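Unit 6 handout: Item registries and load order in block-building games

Reading for this unit: the Prinadden modding guide, chapters on registration and data files. Bring a working copy of the Retitz loader to the lab. Version 16 is the one installed on the lab machines, and save files from older versions will not open in it.

6.1 What a registry does

A block-building game keeps a table of every block, item and recipe it knows. Each entry has a text name and a number. The text name is written by the mod author. The number is handed out by the game when it starts. Code should refer to entries by text name only, because the number may differ from one start to the next.

A text name has two parts joined by a colon. The first part is the namespace, normally the short name of the mod. The second is the name of the entry. Two mods may both add a chair as long as their namespaces differ. If they share a namespace, the second chair to load replaces the first, and the loader writes one line in the log and carries on.

6.2 Load order

The loader works in four passes:

Pass 1. Read the header file of each mod and list what it depends on.
Pass 2. Sort the mods so that each comes after everything it needs.
Pass 3. Register blocks, then items, then recipes.
Pass 4. Lock the tables. Any later attempt to register raises an error.

Mods with no dependencies are sorted by file name. This is a side effect of how the folder is read and must not be relied on. A mod that works only when its file name starts with "a" has a missing dependency in its header.

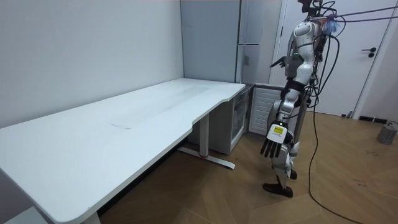 Circular dependencies stop the loader in pass 2. If mod A needs B and B needs A, the usual repair is to move the shared entries into a third mod that both depend on. Marking one of the two links as optional also clears the error, but the entries from the optional side can then be absent during pass 3, and the code must test for them.

6.3 Worked case: the Clolari furniture pack

Clolari adds 508 blocks. Its first release registered each one by hand in a single long function. The current release reads them from data files, one file per block, and registers them in a loop. Start-up takes slightly longer. Adding a block no longer requires a rebuild.

The pack also shows a common fault. Eight of its blocks are color variants that could have been stored as one block with a color property. Kept as separate entries, each needs its own model file, its own recipe and its own line in every language file. With a property, the variants share one entry and one drop table.

Rule of thumb for the exercises: if two blocks differ only in appearance, use a property. If they differ in hardness, drops or behavior, use separate entries.

6.4 Renaming entries

A saved world stores the text names of the blocks in it. If a name is changed between releases, the old name no longer matches anything and the loader puts air in its place. The block is lost the next time that part of the world is saved.

To avoid this, supply a remap table. Each line gives an old name and a new name. The table is read after pass 3 and before any world is opened. Keep old lines in the table for good. Players skip releases, and a world last opened three releases ago still needs every step between.
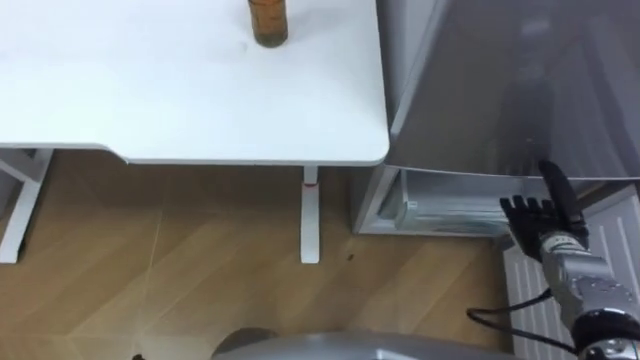

Roman Czerwiński objects that a table kept for good grows without limit, and that in his own packs he drops any line older than two major releases and prints a warning at start-up. The size argument is weak. A table of 500 lines loads in 30 milliseconds on the lab machines. The warning is good practice in either case and will earn credit in the lab.

Chains need care. If a was renamed to b, and b later to c, the Olszewski remapper follows both steps, but the built-in one follows only the first. With the built-in remapper, rewrite the first line so that it points straight to c.

6.5 Exercises

1. Write a header file for a mod that needs Clolari and can use, but does not need, a second mod of your choice.

2. Take the sample pack with six lamp blocks and reduce it to one block with a property. Supply the remap table.

3. Explain why registering an item before its block fails in pass 3. Half a page at most.

Hand in by 19th January to Chia-jung Chuang. Include the full log from one clean start.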